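Household robots and the state of chores

From the Stumlow open wiki, automation section. Main editor: Clodagh Brennan

A chore robot is a machine meant to do the ordinary jobs people do with their hands at home or on a shop floor: clearing a table, folding, packing, putting things back where they live. I've looked after this entry for a good while now, and the question I get most is still "can they do it yet?" My answer is a bit, slowly, and it depends which chore you mean.

Early ideas

People have wanted mechanical help for centuries. The washing machine and the dishwasher are the great successes, and I do count them as robots of a sort (this has been argued over at length on the talk page, please don't start again!). They work because we bring the job to them. You load the drum, you stack the plates, and the machine only ever has to deal with the inside of its own box. Tidying a room is much harder, as the room was set out by someone who wasn't thinking about machines at all.

What works now

Floor cleaning is mostly solved, stairs and socks aside. On shop floors, moving boxes of a known size along a known route has been routine for years. Edivano sells a picking arm for small warehouses, and Leen Kassab, who ran one through a trial in February, told me it managed 90 picks out of a hundred on boxed goods and only 50 once soft packets were mixed in. She was rather pleased with that, and I can see why, but you wouldn't want it putting away your shopping.

Folding is coming along. The Nedelcu folding bench will do a T-shirt if you lay it out flat first, which to my mind is most of the work. Towels go better.

What doesn't

Flat things on flat surfaces are a proper nuisance. You and I slide a card to the edge of a table or get a fingernail under it, and we've done it before we've thought about it. A two-fingered gripper has no fingernail. Thin booklets are a bit worse again, as the cover can lift and leave the pages behind. Glass is awkward too: it's hard for cameras to judge, and a vase with flowers in it has its weight in one place and its bulk in another.

Teaching by hand

A good deal of present work goes into showing machines how a job is done. A person does the chore while holding a gripper, a camera records it, and the recordings are used for training. The Kundura collection has 1555 of these recordings so far, and I've watched more of them than I'd care to admit. Table clearing is my favourite, because everybody goes about it differently!
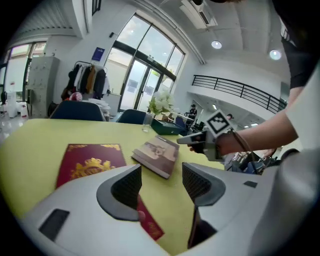

Table work with two hand-held grippers. A passport and a small book lie flat on the tabletop, with a glass vase of white flowers behind.

Two grippers help with anything that needs steadying, so one can hold while the other pulls. They also get in each other's way, and new people take a while to stop knocking them together.

Open questions

Cost is the big one for homes. I'd also like a better section on noise, if anyone has measurements. The table of commercial arms needs updating, and the Edivano entry in it is 3 models behind.

See also: Grippers; Laundry folding; Warehouse picking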